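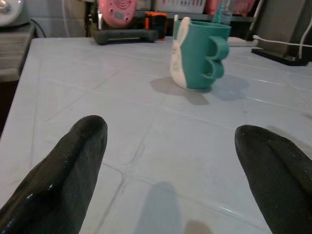 Guides > Teaching & Demonstration

October 17, 2024
Nouhaila Benkirane

Section 5. Recording a pick by hand and by remote

Covers the Murkus arm with the two-finger gripper and wrist camera. You should be done with Section 4 already (arm homed, camera talking to Prurno). If the camera panel is still gray go back and fix that first.

Task used all through this section: pick up the rabbit mug, lift, set it back down. Other mugs work too but the steps talk about the handle and yours may not have one like it, the teal double loop on the right side. Keep the same mug for the whole set.

5.1 Before you record

1. Mug upright in the open middle of the tiles. Nothing else in the open part. Things along the far edge can stay, just don't move them between takes.
2. Check the wrist view. You want both fingertips at the bottom and bare tile between them, mug farther up. Only one fingertip showing = mount is twisted, loosen and redo.
3. Gripper open all the way.
4. In Prurno make a new set and name it. No spaces in the name, it will take them and then the export fails.
5. Keep the lights how they are. Shadows on white tile show up in this view, and changing a lamp halfway through means starting the set over.

NOTE: White tiles can throw a lot of light back. If the mug washes out in the preview, drop exposure one notch. Do not use auto.

5.2 Teaching by hand (guided mode)

1. Press and hold the guide button on the forearm. Arm goes soft. Support it with your other hand before you press — it will sag a little.
2. Press the foot switch once. Red dot in Prurno means recording.
3. Walk the gripper forward, low and slow. Keep your fingers behind the wrist ring so they stay out of the picture.
4. Stop short of the mug. Line up so one finger goes either side of the body. Not the handle, not the ears.
5. Close with the thumb wheel. Stop when the mug is held, don't squeeze past that.
6. Lift straight up. Pause for 2 seconds.
7. Lower, open, back away along the same line you came in on.
8. Foot switch again to stop. Let go of the guide button last.

CAUTION: Never let go of the guide button with a hand between the gripper and the table. Arm stiffens right away where it is.

CAUTION: The ears stick up above the rim. Come in too high and you'll catch them and tip the mug. Delete the take if that happens, do not trim it.

5.3 Teaching by remote (Roltilex handset)

Same task, same order. Use this for most of your takes, the motion comes out cleaner and no hands in view.

1. Pair the handset. Hold both side keys till it buzzes twice.
2. Set speed to Low. Medium is ok once you've done a full set.
3. Stand where you can see the table AND the screen. Wrist view alone makes it hard to judge distance to the mug.
4. Squeeze the dead-man trigger and keep it squeezed. Letting go pauses the arm but the recording keeps running, so a long pause ends up in your data.
5. Left stick moves, right stick turns the wrist, top wheel is the gripper.
6. Do the pick as in 5.2 steps 3 to 7. Press Mark to end the take.

NOTE: If left and right feel swapped you are probably standing on the far side of the table. There is a flip setting under Handset > View.

CAUTION: Cords near the back of the table. Don't drive the arm past the row of things at the far edge, set the forward limit in Prurno before your first take and leave it on.

5.4 How many takes

24 good ones for a first try. Move the mug a bit between takes, and turn it — handle right, handle toward you, handle away. Our own set for this mug ended up at 112 and it was worth the time, but start small.

A full set by handset takes almost 5 hours with breaks. Save after every batch. Prurno does not autosave in teach mode (fix planned for November).

5.5 Checking takes

1. Open the set, play each take at double speed.
2. Delete any take with a bump, a drop, a hand in view or a second try at the grip. Retries confuse the policy more then you'd think.
3. Check that the mug is in view at the start of every take.
4. Add the label. Short and the same each time: "pick up mug, set down". Dont reword it.
5. Export. Goes to the Abdelaziz folder on the shared drive unless you change the path.

Playback on the real arm is Section 6. Keep the e-stop in reach before you open that page.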